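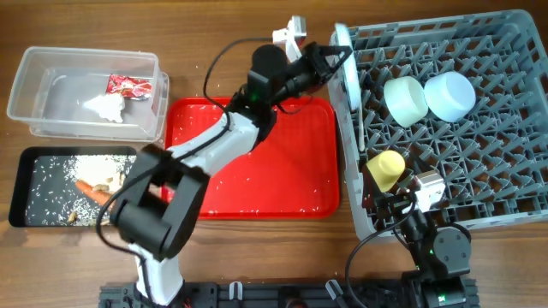 In praise of the tray dinner

I love a tray dinner! Everything you need travels together – no scrambling back for a spoon.

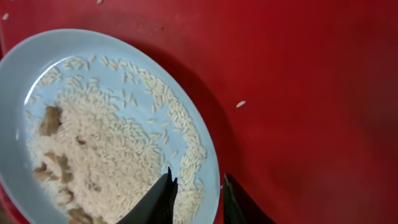 Rice on a blue plate.

My friend Adesuwa Anozie ate this way for five years in Mota and still sets

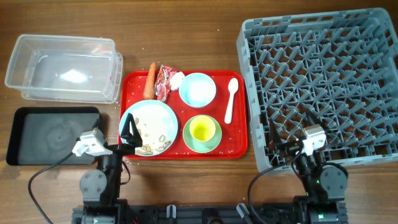 one out at 8, even for guests. It slows you down in the best way, and your neighbour can't pinch your chips.
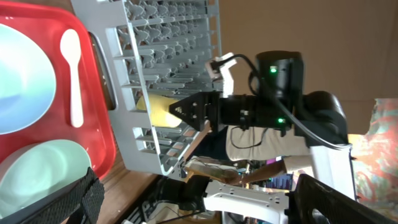 Tray, plate, bowl and spoon, beside the rack.

Buy two. Colour matters, and mine are red.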